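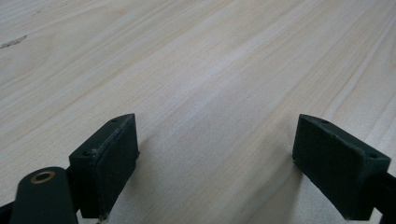 Equipment review: Bumia On-Set Styling Kit

The Clemuvside Wardrobe Service lends clothing and fitting equipment to stylists working on press events, award ceremonies and short publicity shoots. Members asked us in March to assess the Bumia On-Set Styling Kit, which is sold as a complete set of tools for dressing a client away from the studio. The kit was used on loan bookings over one awards season and was then examined by our fitting room staff. Bumia had no part in the review and did not see it before publication.

What is supplied

The kit comes in a grey zippered case with a shoulder strap. It holds a handheld steamer, a folding garment rail, fabric shears, thread snips, a pin dish, body tape, spare bra straps, clear buttons, a lint brush and a roll of hem tape. There is also a small sewing wallet with thread in black, white, navy and two skin tones. A printed sheet explains how to assemble the rail. The steamer has its own booklet, and this should be read before first use as the filling instructions differ from those of most handheld models.

Steamer

The steamer heats in 70 seconds and was used on silk, crepe, wool suiting and a beaded bodice. Results on crepe and wool were good. On silk satin the head must be kept moving and well clear of the cloth, and two members reported water spots when the tank had been filled to the line. Filling it a little short prevented this in every later booking. The tank is small, and a floor-length gown with a train will need a refill partway through. Stylists who regularly handle full skirts should continue to book an upright steamer from the Service.

Hashini Sikder used it to prepare a marigold chiffon dress in a hotel room before an evening premiere and found the light weight a real help when working above shoulder height. She noted that the cord was too short to reach the window, where the light was best. An extension lead is not included.

Garment rail

We have reservations about the rail. It stands firmly with shirts, trousers and cocktail dresses, but it leans once a heavy coat is hung at one end. Its upper bar can be raised to three positions, and even the highest leaves a long evening dress touching the floor. Rokeya Talukder laid a clean cotton sheet beneath it for the whole of one booking, and we advise all borrowers to do the same.

The feet have a rubber covering that came away on one side during the loan period. Bumia replaced the part on request and charged nothing for it. The replacement has held.

Tapes, pins and small tools

The body tape is the best part of the kit. It held a deep neckline through arrivals, interviews and a seated dinner, and it came off the lining without leaving a mark. Members with sensitive clients should still carry out a patch test the day before. The refill pack costs $31, which is higher than comparable tape from Herath.

The shears are sharp and suit both left- and right-handed users. The snips are less satisfactory, with a stiff spring that tired the hand during beadwork repairs. Pins are of mixed lengths and some were blunt on arrival. Dilruba Cassim substituted fine silk pins from our own stock before any fitting on delicate cloth.

The case

When packed, the case measures 61 centimetres along its longest side and did not fit the overhead locker on a regional flight taken by one member. It travelled in the hold without damage. The inner pockets are clearly labelled, though the labels are printed in pale grey and are difficult to read in a dim dressing room. The base wipes clean. The fabric lid does not, and foundation stains remained after two attempts with the recommended cleaner.

Comparison with the Daltska set

The Service already holds the Daltska travel set, which has no rail and costs less. Its steamer is slower to heat but carries more water. A stylist with one client and one look will be adequately served by the Daltska. The Bumia kit is better suited to a booking with several changes, provided the rail is loaded evenly.

Recommendation

Suitable for purchase by members who work regularly on location. Suitable for loan, with the Service's own pins added. The kit may be borrowed for $47 per booking, and borrowers are asked to empty the steamer tank before return.

Reviewed by Elaheh Parsa, Fitting Room. Approved for publication by Wyn Powell.

Related items

Storing beaded gowns between events
Herath body tape: short review
Booking an upright steamer
Care of borrowed shoes and evening bags
Fitting notes for black tie menswear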